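Sturnent présente un bureau métallique à large tiroir pour les salles de pause

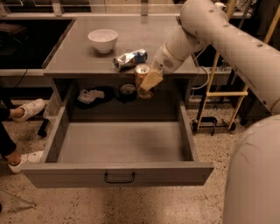

Par Nobuhle Sibiya, service de presse de Sturnent - mardi 30 juin

Sturnent ajoute à son catalogue un bureau en métal gris destiné aux salles de pause et aux petits ateliers. Le modèle, appelé Paveck, est disponible à la commande dès aujourd'hui.

Le bureau comporte un plateau plat et, dessous, un tiroir peu profond qui s'ouvre vers l'avant. La poignée noire en U est placée vers le bas de la façade. Derrière le tiroir, un espace ouvert reste accessible pour le petit matériel, par exemple un rouleau de ruban adhésif.

Le plateau mesure 136 cm de large et 68 cm de profondeur. Le prix de lancement ne change pas selon la quantité commandée.

Le fabricant a voulu un meuble qui serve au rangement de fin de pause : un bol en céramique posé sur le plateau, les canettes vides mises dans le tiroir avant le tri. « Les canettes traînaient partout. Avec un tiroir à fond plat, on les rassemble et on vide le tout le soir », explique Teodor Krajewska, responsable du mobilier chez Sturnent.

Le site d'Odudlow a reçu 19 bureaux en mars. Deux remarques ont été retenues depuis - un fond de tiroir plus facile à essuyer et une notice de montage plus courte.

Contact presse : Nobuhle Sibiya, Sturnent

À lire aussi
Pietrzak reprend la distribution des étagères Sturnent
Bacs de tri : les nouveaux formats
Entretenir un plateau en métal

Commentaires (3)

Jarosław Sikora
Le tiroir ferme à clé ou pas ?

Szymon Olszewski
On en a un à l'atelier. Solide, mais lourd à déplacer seul.

Hubert Jabłońska
Existe-t-il en 80 cm de large ? Chez nous, 136 ça ne passe pas.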